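Can you follow Kovari if you skipped season one?
Posted by Iveta Říha, Jun 17, 2020

My sister wants me to start Kovari at season two with her this weekend. She says the first one is slow. She also says that about soup. Do I need it, or will a recap do?
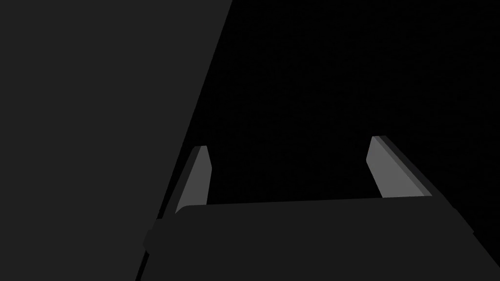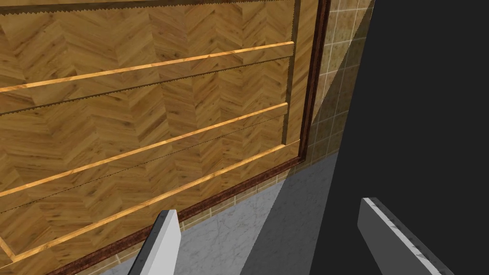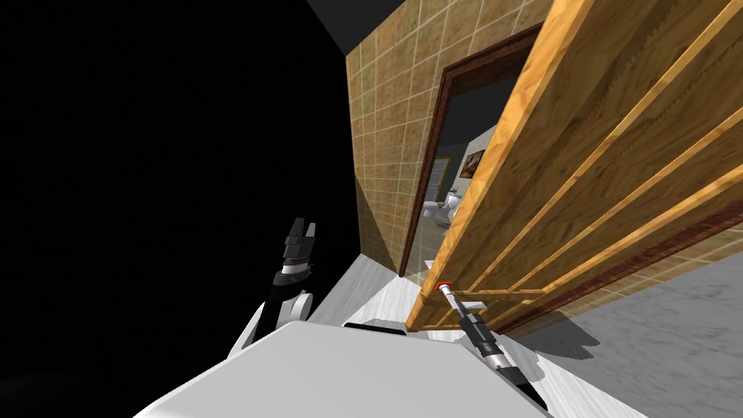
Also, is the host of the live specials the same guy from Zutine? The voice is driving me nuts.

Todor Omerović
Skip it. I did and I'm fine. No idea who the uncle is, but he dies anyway.

Marcela Kolář
Please don't listen to Todor. You can skip episodes two through five, where everyone stands in a ferry terminal being disappointed in each other. Watch the pilot and the last 3 episodes. The inheritance plot in season two makes no sense without them - it barely makes sense with them. The recap on the Zadard app is four minutes long and spends two of those on the theme song.

And yes, same host. He left Zutine in February.

Dušan Hudec
I've seen it all twice, which I don't recommend. Marcela's list is good, but add episode six for the courtroom bit. The subtitles in that one run late, so turn them off if you can.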